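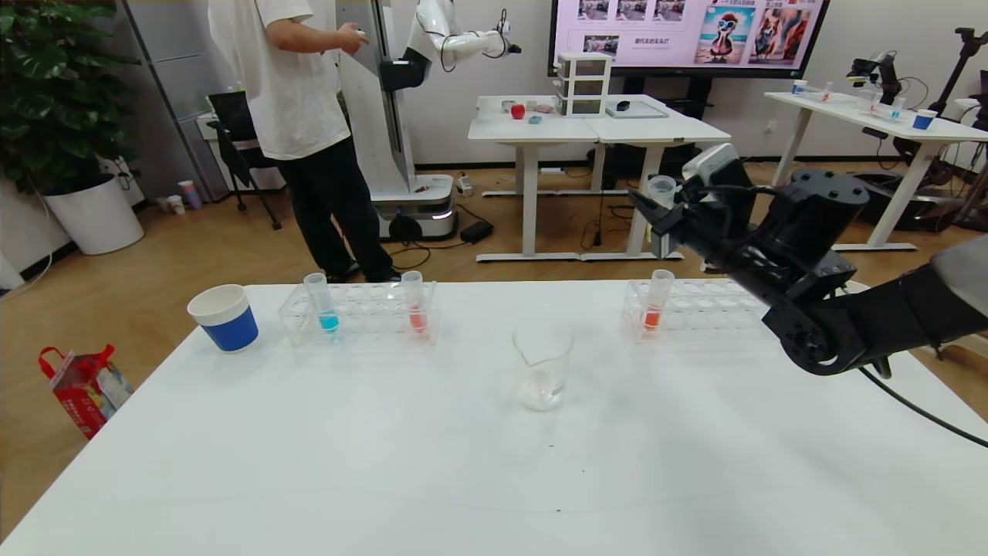
Racks, beaker and a paper cup on the bench

Wireless headset dropping out on calls — Tallavik 32
Audio & Headsets > Bluetooth

mudbrick_kel
Picked up a Tallavik 32 in June to replace a wired headset I'd worn out. Music is fine. Calls are not. After 4 minutes or so the other person says I sound like I'm underwater, then I drop out altogether for a second or two and come back. It's the same on my phone and on the laptop. Firmware is 1637, the one the app says is current. I've unpaired and re-paired, reset it with the long press, and charged it overnight. Anyone had this and fixed it?

gumleaf77
Is it connected to both the phone and the laptop at the same time? Mine did exactly that until I turned multipoint off in the app. Settings, Connections, second toggle down.

mudbrick_kel
It was. Turned multipoint off and did a 20 minute call to my sister. Better, but she still heard the underwater thing twice. No full dropouts though.

sparky_norlane
The underwater sound is the noise cancelling on the mic, not the Bluetooth link. Two separate problems. Tallavik have it set far too aggressive out of the box. If you've got a fan or an aircon going it chews up your voice trying to get rid of it. Put the mic setting on Low and leave it there.

hz_and_seek
Disagree. I've had three of these through the workshop and the mic processing was the same on all of them, but only one had the fault. On that one the boom connector was loose where it goes into the left cup. Wiggle the boom while someone listens on the other end. If the sound changes, it's hardware and no setting will help you.

sparky_norlane
Three isn't many. I run a small call centre and we've got a cupboard full of them. Setting the mic to Low has sorted nearly every complaint I've had.

hz_and_seek
Nearly. The ones it didn't sort, what did you do with those?

sparky_norlane
Sent them back. Fair enough, I didn't open them up, so they could have been the connector.

mudbrick_kel
Tried both. The mic is on Low now and she says I sound normal but a bit more echoey. Wiggling the boom did nothing that either of us could hear.

platypus_dan
Whatever you do, don't go to firmware 1637 if you're on the older one. I had no trouble until that update. My old Mastcombe headset cost half as much and I've never had to think about it.

gumleaf77
He's already on 1637.

platypus_dan
Missed that, sorry. Can you roll it back?

hz_and_seek
Not from the phone app. The desktop program will do it if you hold shift while clicking Check for Updates, and you get a list. 872 was the last one before they changed the call codec. You lose the sidetone slider, so you won't hear yourself in your ears any more. Some people can't stand that, I don't mind it.

mudbrick_kel
I'd rather keep the sidetone if I can. I talk too loud without it, according to everyone in the house.

wattlebird
Bit off topic, but has anyone compared these with the Priedītis over-ears? I'm after something for work calls and my budget would cover either. Comfort matters more to me than sound, I wear glasses.

gumleaf77
Tried a pair of the Priedītis in the shop. Softer pads, and they don't press on the arms of your glasses as much. The mic is ordinary. If your calls are mostly listening, get those.

sparky_norlane
Our glasses wearers hated them. They slip forward when you look down at a desk. Try before you buy.

wattlebird
Thanks both. The Sarach store has them on display, so I'll go and have a proper look.

mudbrick_kel
Update for anyone who finds this. I rolled back to 872 after all and left multipoint off and the mic on Low. A week of calls and one dropout, when I'd walked out to the letterbox with the phone still inside. I do miss the sidetone. I've emailed Tallavik to ask if it's coming back on a newer version and haven't heard anything yet.

platypus_dan
So it was the firmware.

sparky_norlane
Or the mic setting, or multipoint. He changed all three.

mudbrick_kel
I might put the mic back to Medium on the weekend and see what happens. Will post if it goes bad again.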